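Pick-and-Sort Automation at the Skostville Returns Center
Progress report to the Boturano Fund, second period
Prepared by Jadwiga Lis, project lead, Cormier Returns

Dear friends at the Fund,

I'm glad to be writing with more to tell than I had last time. When we sent the first report in the winter, the sorting cell was mostly a floor plan and a stack of purchase orders, and I spent a good part of that letter explaining why the outlets had to be moved. By June we had an arm picking mixed items on the trial bench every working day, and people on the floor had begun to have opinions about it, which I take as a good sign.

For anyone new to the file: Skostville handles returned household goods and toys for several retailers. Everything comes in jumbled. A tote may hold a mug, a soft toy, two chargers and somebody's roll of packing tape, and for as long as we've been open a person has leaned over that tote, lifted out each thing and put it on the right belt. Your grant pays for a trial of robot picking at the first of those stations, and for the retraining of the people who work there now.

We decided early on to practice with the awkward stuff. Boxes are easy and would have made for a very cheerful report, but they aren't what hurts people's backs. So the trial bin gets thin things, shiny things, see-through things and things with tails, all lying on top of each other or up against the walls, where the fingers have the least room to work.
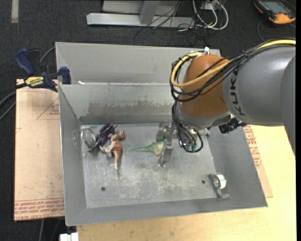

The KUKA arm at the trial bin, with the gripper down beside a green toy dinosaur.

Over the period we ran 141 sessions at the bench. Solid toys are going well. Clear containers are still the worst of the lot, and I won't pretend otherwise - the vision software from Pririrent loses them against the gray metal, and the team there is working on a change to the lighting that we hope to try next. Items close to the side walls are somewhere in between. We had planned on 200 sessions and fell short, mainly through a long wait for replacement gripper fingers.

Now to the people, which I know is the part you read first. We have 48 staff on the sorting floor, and 5 of them have finished the cell operator course. They start the runs, clear the jams and write up every missed pick in a log that the engineers have come to depend on. Two of the operators asked for the log to be moved from a tablet to a paper sheet, because gloves and touchscreens don't get along, and we did that the same week. All five moved up a pay grade when they finished.

It hasn't all been smooth. Some of the evening crew felt they heard about the trial secondhand, and they were right. We now hold a short talk at 3:30, when both shifts are in the building, and anyone may stop by the bench and ask questions. The one that comes up most is whether hours will be cut. Our written commitment to you, and to them, is that no one loses hours during the trial, and we have kept to it. What happens afterward is a conversation I'd like to begin well before the grant ends, and I would welcome your thoughts.

One smaller change I hadn't expected: the operators have started showing the others how to set up the manual stations at a better height, using what they learned on the course.

Spending is within budget apart from the gripper fingers, and I have put a request to move money from travel to spare parts in the attached sheet. In the next period we plan to finish the remaining sessions, try the new lighting and open a second operator course, for which the sign-up list is already full.

With warm thanks from all of us,
Jadwiga Lis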